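Shelf Restocking with Two Arms: Project Report

Build period: January to May, in the shared workshop
Working title of the rig: Flivine

1. Why we doubted it

The brief we picked from the department list asked for "a two-armed system able to restock a small shop display". The supplier pages for kits like ours make this sound like an afternoon's work. We wrote in our first proposal that we expected the arms to cope with boxes and bottles and to fail on crisps, and we have kept that sentence in because most of our marks depend on whether it was right.

A bottle has a fixed width. A bag of crisps is mostly air, the corners fold, and the surface is shiny enough to upset a cheap camera. Every demo video we watched before starting used blocks or tins. We found this suspicious and still do.

2. The rig

Two arms share one table, each with a two-fingered gripper. The shop display is a black wire-mesh rack. It was cheap, and the mesh let us see into the lower part from most sides, but it gave us more trouble than any other part we bought. A finger that comes in slightly low meets the wire before it meets the goods. A conveyor runs down the left side of the table.

The control software is Brallura, a set of scripts left by last year's group, with our own changes on top. Their handover notes say it is "robust". We would not use that word. It loses the left arm's home position if the two arms are started in the wrong order, and we never found out why.

Stock on the rack was crisps, cola, orange and green fizzy drinks, and small cartons on the upper shelf. We left it crowded on purpose. A rack with one bag on it proves very little.
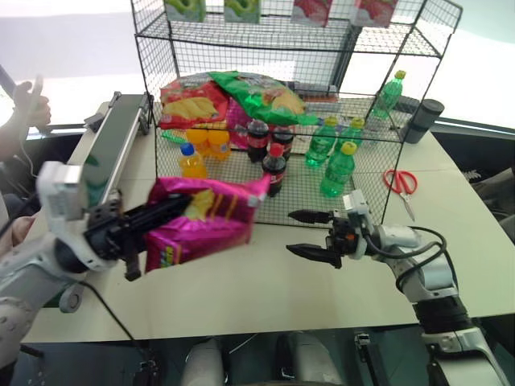
Can one arm do the job without the other?
For single bottles at the front of the rack, one arm is enough. We kept the second arm for reaching the right side, and we are not convinced it earned its share of the budget.

3. Gripping the bags

The first fingers we fitted had smooth faces, and bags slid out of them whenever the arm changed direction. We replaced them with fingers that have a textured pad on the inner face. These are better. Squeezing harder is the obvious fix and a bad one, as the bag pushes back and the contents suffer.

Where the fingers close matters more than how hard. Held well, the bag hangs with its lower corner free, and that corner then swings into whatever is standing behind it. Our planner treats the bag as a stiff rectangle. It has no idea the corner exists. We tried padding the rectangle on all sides, after which the planner decided that nearly every gap in the rack was too small and refused to move.

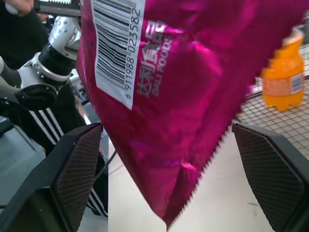

Page last changed: May, 16:40

The camera near the gripper was meant to solve this, and partly did. The trouble is that a bag held up close fills most of the view, so the arm sees plenty of pink foil and very little of the place it is supposed to be going. Glare off the film made it worse in the afternoons. We ended up trusting the head camera for the approach and the wrist camera only for the last part.

We logged 3146 gripper commands over the build. The log is less useful than it sounds, as Brallura writes a line whether or not the fingers close on anything. We would ask any group quoting a figure like that to say what counts as one.

4. Placing

Letting go is the part we underestimated. The fingers have to open inside the rack, and there is seldom room beside a bag for them to do it. Coming back out, an opening finger can catch a neighbour. We added a short pause and a straight retreat, which made the whole thing slower and somewhat less alarming to stand next to.

Cables were the other nuisance. Both arms carry one on the outside, and a loop that looks harmless at rest can be in the way at full reach.

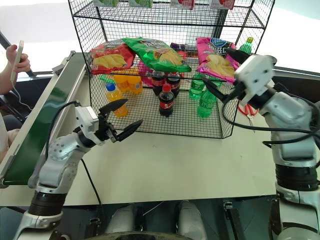
5. What we would claim

The rig can pick up a crisp bag and hold it clear of the table. We would not claim that it can restock a shop. Somebody stayed close by through all our sessions, and our success rates come from a rack we had arranged ourselves.

If another group takes this on, we would spend the money on a better model of soft packaging before buying any more hardware. The arm start-up order is written on the inside of the cupboard door. Please read it before switching on.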